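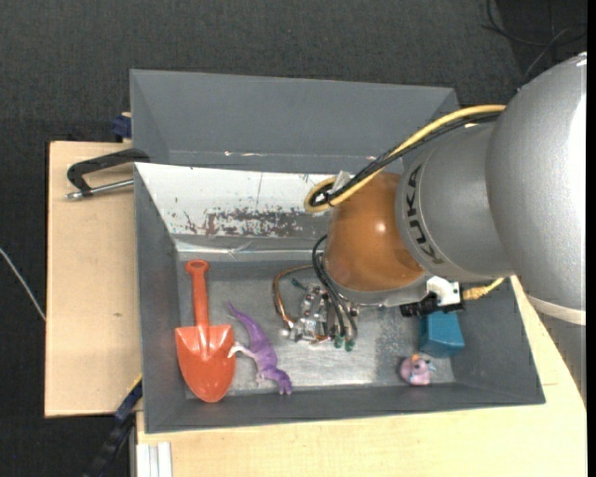

The KUKA over the grey bin, shovel and dinosaur down the left end, duck and blue block over on the right.

2019-02-12

Budget day, or the first half of it anyway, and I have come home with a head full of columns. I made a pot of tea and told myself I would write this down before I forgot which of the numbers I believe and which ones I only typed in to make the total look tidy.

The form for next year's equipment finally came through and it's one page longer than last year's, with a new box called "consequence of not purchasing". Kaisu read that out loud at the kitchen bench in her gloomiest voice and we all laughed, and then we all went quiet and started thinking about the cables. I love that arm, I really do, I say good morning to it when I come in and I don't care who hears me. But the way the yellow cable comes off the top and doubles back on itself in that tight little loop, with the black ones bundled in beside it and the bit of tape sticking up like a cowlick, is a thing I've been meaning to fix properly since before Christmas. So line one on the list is a dress pack, a decent one with proper clamps, so that the cables and the hoses have somewhere to go when the wrist turns. Severino wanted it down as "maintenance" and I wanted it under "equipment" and we had a long, very friendly argument about it that used up most of morning tea. It went under equipment. If it goes under maintenance it comes out of the same little pot as the light globes and the mop heads, and I know how that story goes.

Line two is the gripper, and this is where I got myself in a knot. We have two quotes, one from Zakano and one from Hokska, and they're written so differently that I spent the better part of an hour just trying to line them up side by side. Zakano give you the whole lot as one price, fittings and hoses and a morning of somebody's time to put it on. Hokska list every last elbow and washer, and it looks cheaper right up until you get to the second page, where you find the freight and the mounting plate, which came to 1263 dollars between them. 1263 dollars! I had to go and stand outside for a minute. To be fair to them, the man I spoke to was lovely and said he'd look at the freight again if we ordered before the end of the financial year, and I have written that on a sticky note and stuck it on the quote, and then photocopied the quote with the sticky note on it, in case.

Hafiz would rather keep the gripper we have and spend the money on a spare. He made the case so nicely that I nearly changed my mind on the spot. His point is that we know this one, we know its moods, and a second one the same on the shelf would get us out of trouble faster than a fancy new one we'd have to learn from scratch. My point was that we've been asking an awful lot of it. A rubber duck is a round, squashy sort of thing to get hold of, and the dinosaur is all legs and tail, and the shovel is nearly flat when it's lying down on the floor of the bin. One set of fingers for all of that is a big ask, and I'd like a gripper where we can swap them. We left it that I would ask both companies for a price on a spare of the same kind, and then we'd sit down again. I think he'll turn out to be right, which I'll have to be gracious about.

Then the bins. You wouldn't think anyone could talk for so long about bins. The floor of the front one has gone all scratched and shiny in patches and the white panel along the inside wall is worn through to a rusty brown smudge, and Nadiia thinks the shine alone is a nuisance for her and would like a matte liner. I'd put down two new bins. She said, very kindly, why don't you ask what a liner costs first, and I rang the plastics place on Mthembu Street and it was so little that I felt silly. So the bins come off the list and a couple of liners go on, and a new white panel, which Severino says he can cut himself from the offcuts if I promise not to buy one. I've promised. I do want it noted somewhere, even if it's only in my own diary, that I came in under on something.

The table is another matter. It's plywood, and it has done us proud, and I have put in around 600 dollars for a proper top with threaded holes so we can bolt the bins down and stop relying on clamps. Kaisu thinks it's too low. Kaisu is nearly always right about money, having done the books at Ornedari for years before she came to us, and she says that a number which looks like a guess gets treated like one. I'll ring tomorrow and get a real figure. I should have done it in January when I had the time, and I spent January reorganising the drawer of fittings by colour instead, which was very satisfying and which I'd do again.

Tirta dropped in after lunch, just as I was at my most muddled, and asked the question I'd been walking around all day, which was whether we ought to be planning for a second arm. I didn't have an answer. There's the floor space, and there's the power, and there's who would look after it when Hafiz is away, and I don't think the form has a box for any of those. We got the tape measure out anyway, just for fun, and crawled about at the back moving cables out of the way, and I have a smear of something dark on my good trousers that I don't expect will come out. Tirta says to write it up as a separate page for the year after next and not to let it anywhere near this one, or someone upstairs will see the big number and cross out all the small ones to feel better. That's good advice and I'm going to take it.

So there are 6 lines on the form as it stands tonight – dress pack, gripper, liners and panel, table top, a box of spare hoses and green fittings, and training for Nadiia, who has been asking so patiently and deserves to go. For the consequence box next to the dress pack I wrote "we will keep using tape". Kaisu made me take it out. I might put it back.

Ring Zakano first thing, then the table people. Bring milk. Ask Severino where the tape measure went.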